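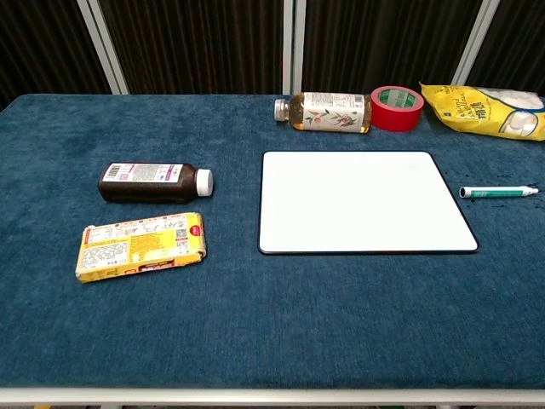
Visit report: Anedach manipulation hall, recording and safety practice
2019-10-25

The visit covered the hall where Anedach records tabletop handling work with two-handed robots. My interest was in the written rules and how far the floor follows them. The robots themselves have been covered elsewhere, and I did not ask for a performance demonstration.

The hall is split into bays by curtains hung on metal posts. Each bay holds one table with a fabric top. The rule sheet, titled Vemix and now in revision 5, applies to every bay and runs to nine pages. Six of those deal with the table and the objects on it. The remaining three deal with people, cables and stopping.

Objects and layout

Household goods are used throughout: bottles, boxes, tape, bags, stationery. The register lists 2,593 objects, of which 191 are withdrawn at present. Grounds for withdrawal are leakage, sharp edges, loose labels and "change of shape affecting grasp." Crumpling alone is allowed if the object can still be identified. I would like to see a limit stated here, as two operators gave me different readings of the same clause.

Round objects laid on their side are permitted on fabric but not on the hard-top tables at the back of the hall. Bottles containing liquid must be capped, and the cap is checked by hand at the start of each layout. Medicine bottles are treated as a separate class. The register requires that they be emptied and refilled with an inert substitute before they enter the hall, and that the original label stay on. I was shown the procedure but not the refilling.

Vemix also requires the fabric to be brushed between layouts. Small specks are tolerated up to a size given in an annex, which was missing from the copy I was handed. It was sent to me later and gives 2 mm.

Hands and working envelope

Before a run, both hands are brought to a start position at the sides of the table, clear of all objects. The operator reads the layout code aloud and a second person confirms it against the sheet. Only then is motion enabled.
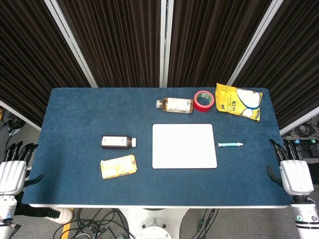 Table layout with the robot's hands at the left and right edges. Cables on the floor to either side.

Nobody may reach over the table while motion is enabled. Corrections to the layout need a full stop, and the stop is logged with a cause. The log for September held 3,414 entries, and almost 191 of them were stops for layout correction. The rest were mostly routine ends of run. I found no category for a stop requested by a bystander — it goes under "other," where it cannot be searched for.

The standing position for the operator is behind the robot. The rule gives a distance from the base but does not say whether it is measured from the edge or the center. On a base of this width the difference is large enough to matter.

Floor and cables

This is the weakest part of the document. Cables are to be "managed," with no method given. Yellow tape is used on the floor, and the rule sheet does not define what a yellow line means. Civunitz, whose site I visited in September, requires cable covers wherever a person may stand and prints its line colors on a card at each door. Both measures are cheap and could be copied as they are.

Footwear must be closed. There is no requirement for a toe cap, and given the loads on these tables I would not ask for one.

Points raised with the host

State the limit for deformed packaging, with two reference samples kept in the hall. Define the reference point for the operator distance. Add a bystander category to the stop log. Write a cable clause that can be checked by inspection. Bind the annex with the main text.

The host accepted the first four. The annex is kept separate so that it can be revised on its own, and it will now be listed on the cover page. Revision 6 is in draft, and the Lại site will receive it at the same time as Anedach.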